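June, natural dye notebook, Clatgate workshop

Weld at last! Batch 9 came out of the pot a proper loud yellow, miles better than the mustardy stuff we got from the Stonddale plants. Same alum, same wool, same pan. I think it's the water. Used rainwater from the butt this time and kept the heat right down, 50 degrees for the first hour, then let it creep up.

Weighed out 129 g of dried tops for four skeins. Probably too generous, there was plenty of colour left in the pot afterwards, so I threw in a scrap of the Ellow fleece and that's gone a lovely primrose.
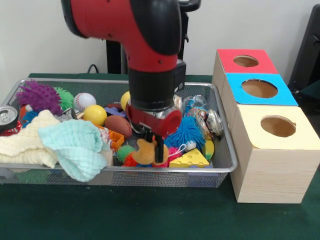 Wire basket on the green cloth, tan plush in among the toys.

Next: overdye two of the skeins with woad. Really want to see what green we get off a yellow this strong. Czerwiński's recipe sheet says to rest mordanted wool overnight before it goes in the vat, and I've skipped that every time so far, so try one skein rested and one not. Label them BEFORE they go in!!

Light test strips are up in the south window, half covered with card. Please don't move them.

Need more alum, and pH strips.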